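桌上有灯：Wilen 工作间的冬天图集

十二月一到，下午四点半窗外就暗下来了，工作间里的灯一盏接一盏亮起来，这是我一年里最喜欢的时候！去年冬天我和 Ngọc Châu 说好要给大家的桌面和桌灯做一个图集，结果拖着拖着就开春了。今年总算没有再拖，挑桌子、挑灯、挑时间，前前后后折腾了好一阵，手机里存了183张，删到最后舍不得删的都想放上来，只好再狠心一点。

先说说我为什么这么迷桌灯。顶灯是给整间屋子的，谁都能用，谁也不会特别惦记。桌灯就不一样，它只管眼前这一小块地方，开关伸手就够得着，灯头压低一点、抬高一点，桌上的样子马上就变了。Oanh Tôn 修东西的时候喜欢把灯拉得很近，几乎贴着手背；我写字的时候喜欢放远些，让光斜斜地铺过来，纸上的笔画会带一点点影子，特别好看（写错字的时候也特别明显）。

还有颜色！我一直觉得工作间里的灯不必都是黑的灰的。桌子大多是白色，墙也素，放一盏颜色鲜亮的小灯，整张桌子就有了精神。我在 Stadton 的旧货街上逛过好多次，见过橙的、墨绿的、奶黄的，每次都要站半天，最后抱一盏回来，再发愁插座不够用。

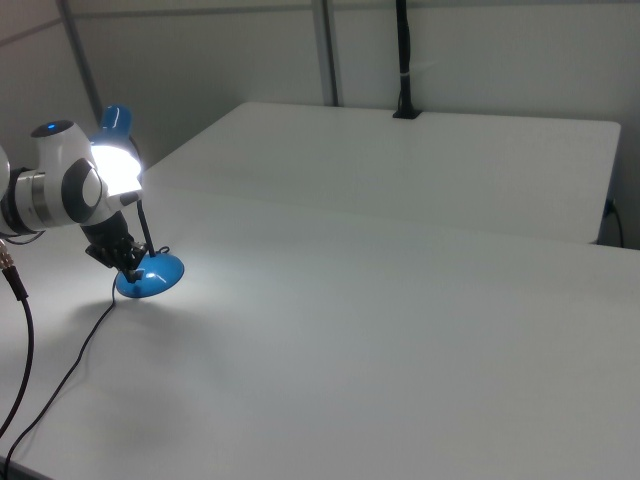 蓝色小台灯，亮着。灯罩和圆底座都是蓝的，中间一根细细的黑杆，底座亮亮的，放在白桌面上真精神！

我最爱看的是白桌面上的光。靠近灯的地方最亮，往右、往外慢慢淡下去，变成有点冷的灰，灯座前面还落着一片软软的影子。白桌子平时看着单调，灯一开就有了深浅，怎么看都看不腻。黑色的细电线弯弯地从底座绕出来，我也很喜欢，像随手画的一笔。

再说说桌子。我自己偏爱宽的哑光白桌面，不反光，看久了眼睛舒服，东西放上去轮廓也清清楚楚。缺点当然有，铅笔印、咖啡圈，什么都藏不住，Ngọc Châu 每次收工都要擦一遍，擦完还要侧着头对着灯光再检查一遍，我跟着学会了这一招，比正上方看管用多了。

想给自己桌上添一盏小灯的朋友，分享几点我这些年的心得。底座宁可重一点，碰一下不会晃；灯头如果能转，先试试朝墙打，反射回来的光柔和得很；灯泡亮度别贪高，晚上待久了会刺眼。电线留得松一些，顺着桌边走，别横在常放手的地方。颜色嘛，挑你一眼就喜欢的那个，不用管配不配！

Hadska 那边的朋友看了去年的几张旧照片，写信来问灯要不要统一换成一样的。我们商量了一下，还是不换。高高矮矮、各种颜色凑在一起才热闹，天黑以后从楼梯口望过来，每张桌子亮得都不一样，我每次都要在那儿多站一会儿。

下一辑打算拍 Hennessy 楼里的窗边座位，趁早上八点前光线最低的时候去。Oanh Tôn 已经答应陪我早起了，条件是我带热豆浆。要是你的桌上也有一盏心爱的灯，欢迎把照片发来，写上它是从哪儿来的、用了多久，我会一张一张认真看，挑一些放进后面的图集里。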